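Farkstead Home Manipulation Program
Frequently Asked Questions for Contributing Households

What is the purpose of the program?
Farkstead gathers examples of ordinary household handling so that a learning system, Gindero, can be trained to pick up and set down everyday items. Contributors perform the tasks by hand with the grippers supplied.

What counts as one example?
An example is a single complete handling of one item, from approach to release. Failed grasps are kept and should be marked as such on the task sheet. The April release will contain 2,047 examples, of which 830 concern fruit.

Must the room be cleared beforehand?
No. Furniture, bedding and personal belongings may remain where they are normally kept. Patterned cloths are welcome.

Which items are suitable for the fruit task?
Any whole fruit that fits between the finger pads may be used. Oranges and bananas served on a plate are acceptable, and the kinds may be mixed.
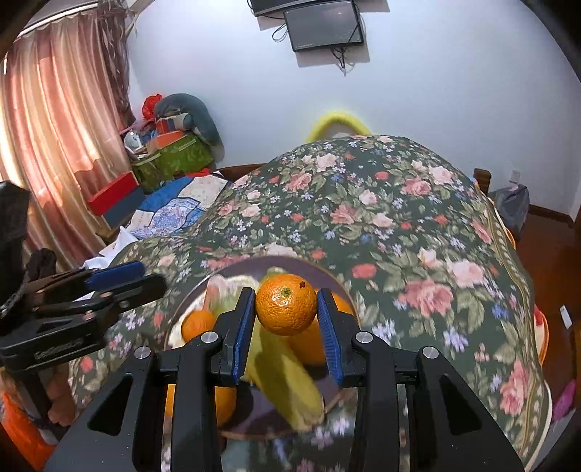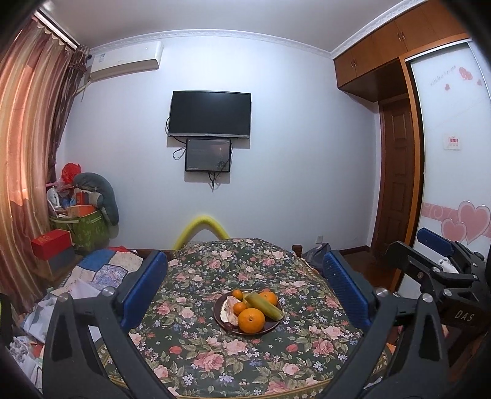

Efren Catacutan wrote to the program that small round fruit had given his household more trouble than anything else on the list, and that closing the gripper slowly had helped. He also asked whether a dropped orange should end the session. It should not. Mark the example as failed, return the fruit to the plate and continue.

How long is a session?
A session consists of 8 examples. Contributors may stop between examples at any time.

May a contributor withdraw examples already submitted?
Yes. Written requests received by 15th March will be honored before the release is prepared. Later requests will be applied to the release that follows.

Where should equipment problems be reported?
Please write to the Pandireck equipment desk and include the number printed on your task sheet. Replacement finger pads are sent free of charge.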